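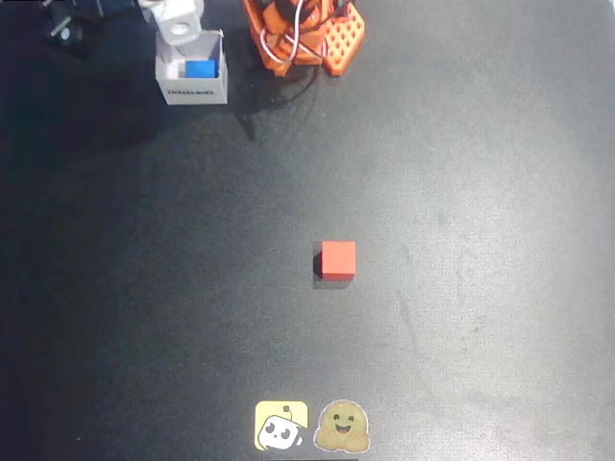
My objection to tidying is that it is sold to us as a moral achievement when most of it is putting one block in a box and leaving the other on the table.

I say this as the owner of a great many small things. When my daughter left for college in August I inherited a shelf of coloured cubes, and I resolved to clear them before supper. I bought the system everyone at work swears by, from a firm called Hallen, which sells 12 white boxes and a booklet. The booklet runs to 8 pages and uses the word "journey" on most of them. It wants a box for each colour. Blue has a home. Red, I discovered, was to go in a box I had already filled with batteries.

So red stayed out. It stayed out for three weeks, and I have come round to it. One red cube on a dark table is a pleasant thing to look at over a cup of tea. In a box it would be storage, and I own plenty of that. The loft is storage. The garage is storage with a car-shaped gap.

The Hallen people would call this a lapse. Their website has 1,304 reviews, and the ones I read were written by people who had just finished, in the glow of the first evening. I should like to hear from them in spring, when the lids have gone missing and somebody needs a drawing pin.

My own rule is looser. Put away what you trip over, what smells and what belongs to the library. Dark tables may be wiped when visitors are due, though they show every smudge again by the time the kettle boils. Anything small, bright and doing no harm can stay where it is until I want the space.

The batteries, incidentally, are all flat. I am keeping them in their box.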